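最后更新：9月
分类：邮件列表存档 > 活动与参观 > 机器人开放日

发件人：汤志强
收件人：抓取与操作讨论组
主题：回复：Vekthorpe 开放日，有人去了吗？

Esmaeil Karimi 写道：
> 各位，上次说好要去 Vekthorpe 看开放日的人，有没有谁真去了？
> 我这边临时走不开，Gyu-bin 说她也没抢到名额。
> 想知道三件事：
> 一，他们宣传页上那句"任何人十分钟上手"到底有几分真；
> 二，Rureletti 那套双手同步的东西是不是真在现场跑，还是又放录像；
> 三，午饭如何。
> 第三条不急，但请不要略过。
> ——Esmaeil

Esmaeil，各位：

我去了。先答第三条：午饭是三明治，夹的东西我吃完也没认出来，咖啡不错。好了，可以谈正事了。

路上的事简单说两句。Vekthorpe 搬到新园区以后，导航还固执地把人往老地址领，我跟着绕了一大圈，最后是看见一队背双肩包、低头走路的人，才确定方向对了。门口签到用的是他们自己写的系统，签了两遍，第一遍把我登记成了展品。我没有抗议，胸牌一直戴到下午。

上午是报告，Lech Kwiatkowski 主讲。幻灯片很多，中心意思一句话能讲完：他们不再迷信遥操作，改让人拿着手持夹爪直接做动作，把演示录下来，再拿去训练。理由大家都听过，省掉一台机械臂，一个人一张桌子就能开工。他报的数字是目前攒了 2,140 条可用演示。"可用"两个字他说得很轻，台下马上有人问不可用的有多少，他喝了一口水，说这个问题很好，然后翻到了下一页。

下午进实验区，分成四个工位，每个工位有人带。我被分到 Kyung-tae Jeon 那一组，做的是鞋。此前我以为会看到叠毛巾，毕竟这一行不叠毛巾好像就拿不到经费。Kyung-tae 说毛巾另一组在叠，他们这组专攻鞋类，内部代号 Tastia，至于为什么叫这个，他也是入职时继承来的，没敢问。

任务听起来简单得有点侮辱人：两只手各持一个夹爪，把一双童鞋理好，在托盘上放整齐。我家里有个五岁的，这活我每天早上做，而且是在有人尖叫的条件下做，自认算半个专家。
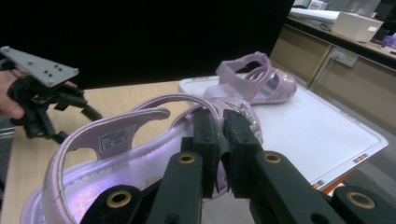 图：鞋类工位，夹爪捏住淡紫色童凉鞋的上沿，另一只立在白色托盘里。

专家的尊严维持了大概一次半。难处全在带子上。硬的地方好夹，可一夹就打滑；软的地方不打滑，可一夹就变形，鞋跟着转个方向，鞋头冲着你，像在提意见。手指头平时会偷偷做很多小修正，换成两片平平的指垫，这些修正一个都做不出来，你才知道自己早上给孩子摆鞋用了多少没登记在册的本事。

照片里那种亮闪闪的鞋面，Kyung-tae 说是有意选的。反光、亮片，角度一偏颜色就变，视觉模型最头疼。他们先前用纯黑的运动鞋练，成绩漂亮极了，后来有人把自家女儿的鞋带来，成绩就不漂亮了。这类鞋于是留了下来，进了正式的测试集，编号 Masilela，听着像个歌手。

夹爪的一个指垫上缠着黑胶带。我看见胶带就觉得亲切，不管宣传页做得多光滑，走到桌子跟前总能见到胶带。我问缠它管不管用，Kyung-tae 说比原来强，又补了一句，统计上还没做。这是我全天听到的最诚实的一句话。

关于"十分钟上手"：我给个折中的说法。十分钟后你确实能录出一条东西来，录出来的东西他们要不要，另说。我那一组每人有 90 秒试一条，我试到第三条才算把鞋完整地放进托盘，而且放反了左右。带教的同事很客气，说反例也有价值。我在这个行业多年，知道这句话该怎么翻译。

还有手腕。夹爪单拿不重，举着做久了就是另一回事。他们的操作员一班要录 300 条，我问怎么撑下来的，对方给我看了排班表，上面休息时间画得比录制时间还显眼。这一点我要认真夸一句，不少地方的排班表上根本没有休息这一栏。

关于 Rureletti：真在跑，不是录像。双手同步录制，时间戳对得很好，我特意凑过去看了屏幕上的两条曲线，左右手该一起动的时候确实一起动。至于训练出来的策略，现场演示了一个小时，成功的次数超过失败的次数，具体多少我没记，因为每次快成功的时候旁边就有人鼓掌，鼓早了好几回。失败的样子倒是很有教育意义：夹爪稳稳当当夹住鞋，稳稳当当挪到托盘上方，然后就那么停着，仿佛忽然想起煤气没关。

Lech 解释说这是演示数据里的停顿被学进去了，人在松手之前会犹豫，模型把犹豫也学了。解决办法有两个，一个是剪数据，一个是教操作员别犹豫。他们选了剪数据。我觉得是对的，我本人就教不会。

问答环节有两个问题值得转给组里：

其一，Gyu-bin 之前在列表里问过，指垫换材料以后旧数据还能不能混着用。他们的回答是能混，但要打标签，不打标签混进去的后果他们已经替我们试过了。细节不肯讲，表情很丰富。

其二，背景要不要控制。他们有的工位后面挂黑布，有的不挂，两种都录。提问的人想知道哪种好，Lech 说要看你打算让机器人去谁家里干活。全场笑了，但仔细想想他没有回答。

资料方面，报告的幻灯片他们答应发，链接一到我就转。工位上的操作说明我要了一份纸质的，四页，第三页讲怎样握夹爪，配图里的人是左撇子，右手用户请自行镜像。

总体印象：值得去。下次开放日据说在春天，名额还是要抢，建议提前把午饭也考虑进去。

志强

附：谁有没缠过胶带的指垫的摩擦数据，请私下联系我，我想拿来和他们的对一对。

标签：开放日，手持夹爪，示教采集，鞋类操作，参观笔记

读者评论（4）

抓不住先生：我去的是毛巾组。毛巾组没有胶带，毛巾组有绝望。

Gyu-bin Lim：谢谢转问。"表情很丰富"能不能再具体一点，我要写进周报。

路过的硬件狗：胶带要看是布基的还是电工的，差别很大。楼主回来补一下？

Esmaeil Karimi：三条都收到。第三条答得偏短，三明治是热的还是凉的？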